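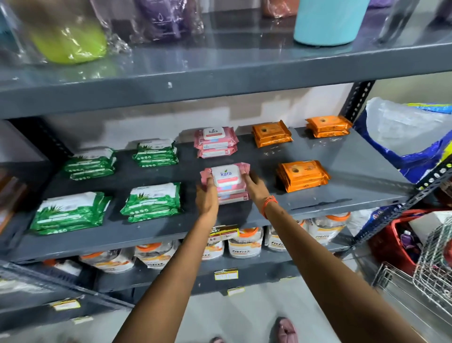 Zsolt Deák writes that the landing stage at Ullel should be checked before the vehicle, as the boat operator leaves at 8:20 and will not wait for questions. The order of the sections has been changed to match his remark. Item numbers are the same as in last season's list, so they no longer run in sequence.

Planora Day Excursions
Pre-season inspection checklist, Ullel to Vasesum route
Inspection month: April
Result codes: P = pass, C = pass with comment, F = fail, N = not checked

Section B. Landing stage, Ullel

B1. Deck boards fixed, no movement under foot. C
Comment: Third board from the shore end lifts at the left side. Screws present but the wood around them is soft. Replace the board. Do not move the screws along, this was done last year.

B2. Handrail continuous from path to gangway. P

B3. Gangway slope at low water suitable for guests with walking sticks. C
Comment: Suitable at the water level on the day of inspection. Recheck in August. The level mark on the post has faded and needs repainting.

B4. Life ring and throwing line in place. F
Comment: Ring in place, line missing. Boat operator informed at the time of inspection. Item stays open until the line has been seen on the hook by a Planora guide.

B5. Departure board shows current times. C
Comment: Return sailing from Vasesum is shown as 17:10. The operator's printed sheet says 17:25. Guides are to work to 17:10 until this is settled.

Section A. Vehicle 621

A1. Seat belts latch and release, all rows. P

A2. Sliding door holds open on a slope. F
Comment: Door rolls shut when parked nose down. The upper stop is worn. Vehicle may be used for the airport transfer (flat parking at both ends) but not for this route until the part is fitted.
Zsolt Deák: The pickup at the church is also on a slope. Please add it to the restriction.
Reply: Added.

A3. Fire extinguisher charged and within date. P

A4. First aid kit sealed. C
Comment: Seal broken, contents complete against the card inside the lid. New seal fitted.

A5. Step stool, rubber feet present. P

A6. Luggage net secured at all corners. P

A7. Tires, including spare. C
Comment: Spare is sound but under pressure. Inflated at the garage the same afternoon.

Section C. Footpath, landing to viewpoint

Path length as measured with the wheel: 1,463 m. The brochure gives a shorter distance, taken before the path was moved away from the quarry fence. The brochure should be corrected at the next printing.

C1. Surface free of washouts. C
Comment: One washout below the second bench, narrow enough to step across. Guests should be warned and the guide should stand on the downhill side. The parish has been asked for gravel.

C2. Steps even and clear. P
Comment: Leaves swept from the top flight during inspection. They will be back by the first tour.

C3. Drop at the quarry fenced along its full length. P

C4. Waymarks visible in both directions. C
Comment: Good going up. Coming down, the mark at the fork is hidden by a branch and the wider track looks like the correct one. It leads to a locked gate. Cut the branch.
Zsolt Deák: I cut it back in autumn. Could the mark be moved to the rock?
Reply: Permission is needed for paint on the rock. A post is simpler.

C5. Viewpoint railing, height and fixings. P
Comment: The sign gives the elevation as 534 m. No change.

C6. Phone signal at viewpoint. C
Comment: Signal present at the railing and absent at the picnic tables. For an emergency call, go to the railing.

Section D. Lunch stop, Kiss guesthouse

D1. Seating capacity confirmed. P
Comment: 45 on the terrace. The indoor room is smaller and is shared with overnight guests, so a full group cannot be moved inside if it rains. Guides are to phone before leaving the viewpoint in doubtful weather.

D2. Terrace steps marked at the edges. F
Comment: White strip worn off on the lower two. The owner has agreed to repaint before opening. Inspect again on the first tour and enter the result here.

D3. Allergen list available in English. P

D4. Toilets unlocked for day groups. C
Comment: Key held at the counter. Acceptable for small groups. For larger ones, ask for the door to be left open.

D5. Drinking water tap marked as drinkable. P

D6. Parking and turning space for vehicle. N
Comment: Yard occupied by a delivery truck during the visit. Check on the trial run.

Section E. Vasesum, return boat

E1. Waiting area has shade. C
Comment: Shade until early afternoon only. Carry extra water in July and August.

E2. Path from bus stop to pier lit. N
Comment: Inspected in daylight. Relevant for the September sunset tour, to be checked before that goes on sale.

E3. Head count point agreed. P
Comment: At the ticket window, before guests go onto the pier.

Open failures: A2, B4, D2
Not checked: D6, E2

The route may be sold but not operated while A2 or B4 is open, unless a substitute vehicle has been assigned and the boat crew have shown a line on board. D2 may remain open for the trial run, without paying guests. Completed sheets go in the green binder, with a copy to Zsolt Deák.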